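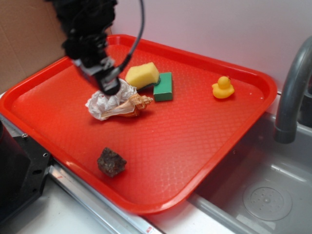

Vol. 8, No. 2

The Slow Boat to Giltuston

By the time the ferry horn goes off at the Furow landing, half the passengers have already claimed their spots on the upper deck, and you'll want to be one of them. The crossing to Giltuston takes a little over two hours, and I can't think of a better way to spend a morning in March, when the lake is still cold enough to steam at sunrise and the hills on the far side are just starting to go green.

The boat is called the Dido. She has room for 155 people, a snack counter that sells very good egg sandwiches, and wooden benches worn smooth by decades of raincoats. There's a faster boat in summer, and plenty of folks will tell you to wait for it. Don't! The fast boat keeps to the middle of the lake, and you miss all the good stuff along the north shore: the old ice houses, the boat sheds on their crooked stilts, the long gravel bar where herons stand around looking annoyed.

Bring a jacket, even if it's warm on the dock. Bring binoculars too, if you own a pair. On my last trip we had loons off both sides before we'd even passed the lighthouse, and a boy next to me got so excited that he dropped his hat in the water.

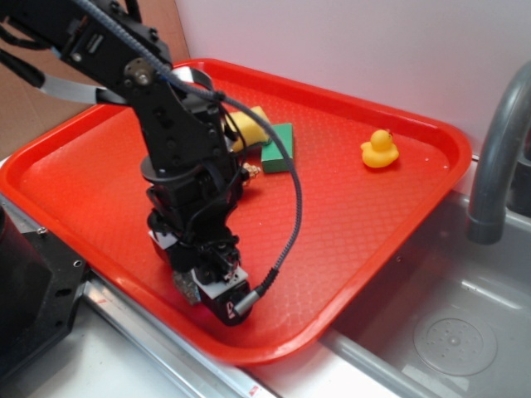 Giltuston itself is a one-street town, and the street goes uphill. Start at the bottom with the bakery (the cardamom buns sell out by 10 a.m., so go straight from the boat) and work your way up past the hardware store and the tiny library to the trailhead behind the church. From there it's an easy climb to the Rondonuwu overlook, at 1,469 feet, with a stone bench at the top and a view that runs the whole length of the lake. I've been up there in sunshine, sleet and fog so thick I couldn't see my own boots, and I'd go again tomorrow in any of them.

The trail can be muddy well into spring. The lower half has boardwalk over the worst of it, but the upper half doesn't, and sneakers will be soaked by the second switchback. Give yourself an hour and a half up and back, more if you like to stop and poke at moss the way I do.

The last boat home leaves at 4:40 p.m. outside the summer season. Tickets are sold on board, cash or card, and bikes ride free on the lower deck if you get there early enough to find a rail to tie them to.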